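Thread count, again

5/16/10

My sister sent me a link to a set of sheets with the subject line "you need these." I need very little, but I clicked. The page promised a cooler night, a deeper sleep and a fabric that "adapts to your body." I have owned sheets for most of my life and I have never wanted them to adapt. I want them to stay on the corners.

So this is a post about bedding and the words people use to sell it, and if that bores you, go read the one about the gutters.

The brand is called Molach. I had never heard of it either. The sheets come in colors with names like Fog and Oat, and the price is $184 for the queen set, which gets you the fitted sheet, the flat sheet and 2 pillowcases. I have three pillows on my bed. More on that later, maybe.

Let's start with thread count, where all of this nonsense began. Thread count is supposed to be how many threads there are in a square inch of cloth, counting both directions. Fine. You can fit only so many threads in an inch before you run out of inch. But if you twist thinner strands together and count each strand by itself, the number on the package goes up and the sheet doesn't get any better. I've had sheets with a huge number on the label that pilled like an old sock by March. My mother's were plain percale with no number on them at all and she cut them up for rags only when we had all moved out.
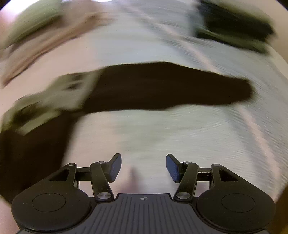

Molach, to be fair, doesn't lean on thread count. They have moved on to "breathability," and I like that word even less. A number can at least be checked by somebody with a magnifying glass and a free afternoon. What do I check breathability with? The page has a chart. The chart has two bars, one tall and one short, and the short one is labeled "ordinary cotton." No units. I wrote to ask what was being measured and got a very polite reply from an Annelore Ostermann in customer care, who told me the fabric had been "evaluated for comfort across a range of sleepers." I wrote back asking how many sleepers. I haven't heard from her again and I don't hold it against her. Somebody else made the chart.

Then there's the trial period. Thirty nights, then send them back if you're unhappy. It sounds generous until you read the rest, which says the sheets have to come back laundered, folded, in the original bag, with you paying the postage. Who keeps the bag? I suspect they know the answer to that one. By night 30 most people have either gotten used to the things or can't face the post office.

My friend Leonie Thiele bought a set from a different outfit, Boveck, on pretty much the same terms. She is the most organized person I know and she missed the window by two days. She says the sheets are okay. I slept on them when I visited and I'd say the same. They were sheets. I was tired from the drive and would have slept on the rug.

And that's my real complaint with the reviews, all those five-star reviews from people who "finally slept through the night." They bought new sheets, they washed them, they made the bed properly for once, they probably went to bed early to try them out. Of course they slept. Put clean old sheets on the bed and go up at nine and see what happens. I'd like one review from month eight, when the elastic has given up.

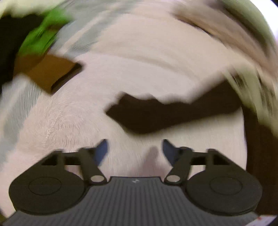
The washing instructions deserve a paragraph of their own. Cold water, gentle cycle, no softener, low heat, remove promptly. I looked at the tag on my blanket, which cost next to nothing, and it says more or less the same. So does the tag on every sweater in the house. I'm starting to think there is one tag and everybody buys it by the roll. Meanwhile my grandmother boiled her bed linen, and two of her pillowcases are still in my closet.

I did look at a few others while I was at it. Brinkmann has a linen set that looks nice and costs more than my first car payment. Linen I half believe in. It does feel different in July, and it gets softer, though the people who tell you this tend to skip over the first year when it feels like a feed sack. Gerkumo sells bamboo sheets, and as far as I can make out "bamboo" mostly means the plant got dissolved and turned into rayon. It may be perfectly good rayon. I would just rather they called it that.
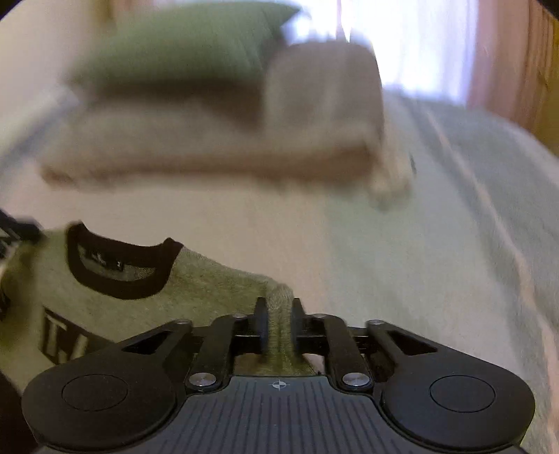

Olive-green sweater on the bed, pillows by the window.

What I've decided, for now, is to spend nothing. The fitted sheet I have is thin in the middle and I know it's going to go one night with a noise. When it does I'll drive to the store, open a package I'm probably not supposed to open, and feel the cloth between my fingers. If it's stiff and slippery it's been coated with something that will wash out. If it feels like a decent shirt I'll buy it, in white, plus one more pillowcase, and look for deep corners.

My sister ordered the Molach set, of course. She picked Oat. I've asked her to tell me how they are next spring and to please keep the bag.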